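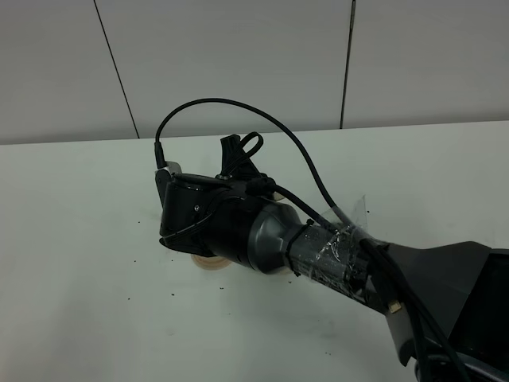 *White tabletop, tape and a zip tie, November.*

**Notebook, dye bench, November**

Started the second walnut bath this morning, later than I meant to, as I got talking with Troels Stougaard about his mother's old recipes and the kettle boiled itself half dry while we stood there. She dyed with whatever fell off the trees in the yard, apparently, and never weighed a thing in her life. I do weigh things, so for the record: 200 g of dried hulls to 100 g of the Triltari wool, hulls soaked overnight in rainwater from the barrel out back.

The bath smells wonderful, like a wet forest with a bit of old tea in it (Troels says old boots, but he is wrong). I brought it up slowly and held it under a simmer for 2 hours, then took it off the heat and left the wool in to cool. The first skein is a lovely deep brown, a touch warmer than last month's. Last month's was on tap water, and I'd dearly like to know how much of the difference comes from that and how much from the hulls being from another tree.

The Þorgeirsson fleece is another story! It took the color in streaks, dark at the tips and almost blond near the cut ends. I suspect I didn't scour it well enough, there was still plenty of grease in it when I rubbed a lock between my fingers. I'll wash the rest again, hotter this time, and leave it 15 minutes longer before rinsing. The streaky piece I'm keeping as it is, for the Flovgate blanket, where it will look very nice in the border.

Iron dip next. Only a pinch, please, if anyone gets to it before me, and use the chipped enamel pot and not the good one. We still haven't got all the gray off the good one from the time before.

Still to do: label the skeins, strain the bath and save it (there's plenty of color left in there), and write to Skosent about more alum. Also find the lid of the big jar.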